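Three Months With The Hodo Arm: Can It Do My Dishes Yet?

No. But let me back up, because I've had a lot of emails about this one and I want to be fair to it!

If you've read this blog for a while you know I make natural dyes and small-batch inks in a workshop behind the garage, and that I hate cleanup with my whole heart. Most of my glassware is lab glass I bought used (beakers, tubes, racks, that kind of thing). So when Tresturau started renting out the Hodo, a tabletop arm with a two-finger hand, I signed up in January. The rental is $327 a month, plus a $500 deposit that I'm told I'll get back.

Setup took me a full Monday. The arm itself bolts down fine, but the software (it's called Dimon, and it has the ugliest menus I've seen since college) wants you to show it every single spot where something can go. Rack holes, cups, dishes, all of it. I did the first rack twice since I forgot to save. My fault, mostly, although a little "hey, you haven't saved" message would have been nice.

Now for what I really wanted to know, can it do a chore? I gave it one job for most of the rental: pick up tubes, put them in a wooden rack, take them out again. It's the most boring thing I do all week and I figured if a machine can't do that, it has no business near my kitchen sink.

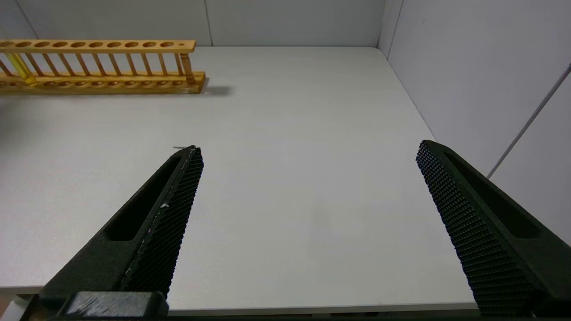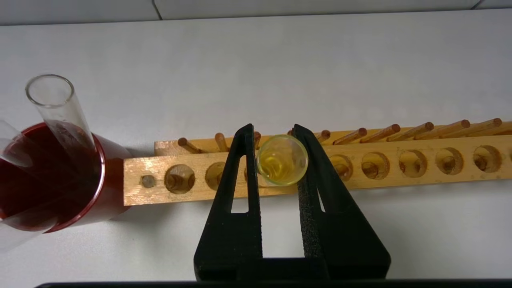
Racks, tubes and colored liquids, the chore I most want to give away.

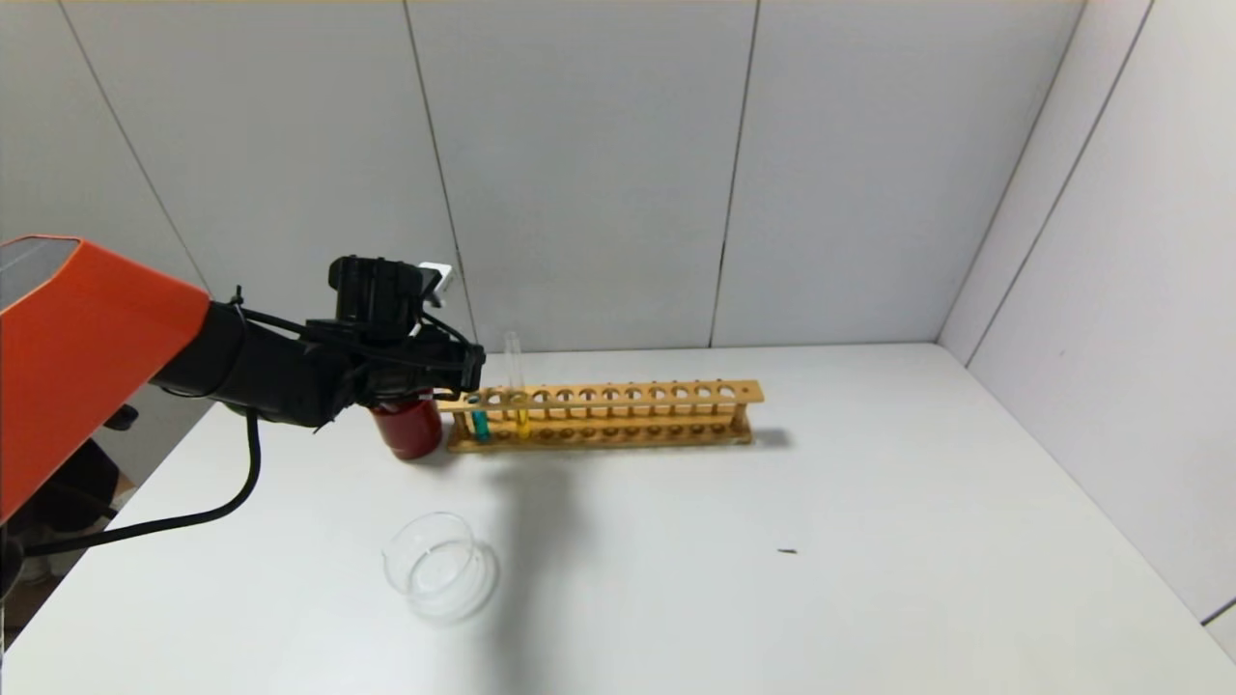
So is it faster than doing it by hand? Not even close, for me. I can fill a rack while I'm on the phone with my sister, and the Hodo takes long enough that I've made a sandwich and come back to find it still thinking about the next tube.

But speed bothers me less than I thought it would. The log in Dimon says it made 992 pick-ups over the rental, and I was only standing there for maybe a quarter of them. The rest happened while I was stirring a pot or answering orders, and that's time I got back. It dropped tubes, sure. Early on it dropped plenty, and I lost a good bit of yellow ink and one tube I was fond of. After I slowed it down and went over the rack positions again it got a lot better, and by the last few weeks I'd stopped flinching.

Things I liked: it's quiet. The grip is gentle enough for thin glass once you turn the squeeze down (please turn the squeeze down!). Support answered me the same day both times I wrote.

Things I didn't: if you bump the rack even a little, you're back in the menus. Wet glass is a gamble. And it doesn't wash anything. I know, I know, they never said it would, but I kept looking at the sink and then looking at the arm. I did try it on a coffee mug one night, by the handle, and I'm not going to talk about how that went.

I also looked at the Usman, which is $600 a month and comes with a second arm. With two hands you could hold a tube and a brush at the same time, and that gets a lot closer to what I'd call a chore. I haven't tried one, so I can't tell you if it works. At that price I could pay the teenager next door and have money left for glassware.

Would I keep the Hodo? I'm sending it back at the end of the month. If you do the same dull little move hundreds of times a week, and your stuff stays put, I think you'd be happy with it. For a messy workshop like mine, or a regular kitchen with kids and a dog going through it, I'd wait. Three and a half stars, and I'd look again if they ever come up with something for wet glass.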